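Grunness kitchen shop adds bowl hire

Grirkis, the kitchenware shop in Grunness, will lend out bowls for parties and street meals from July. Owner Daranee Sitthichai has put 92 bowls aside for the scheme, light green ones among them.
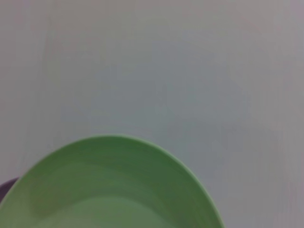 Issue 24 | Page 11

Hire is free for two days, with a small deposit paid at the till. Bowls should come back washed. Baoshan Tang, who runs the Meesuk lunch club, has already booked a set. "We were always short," he said.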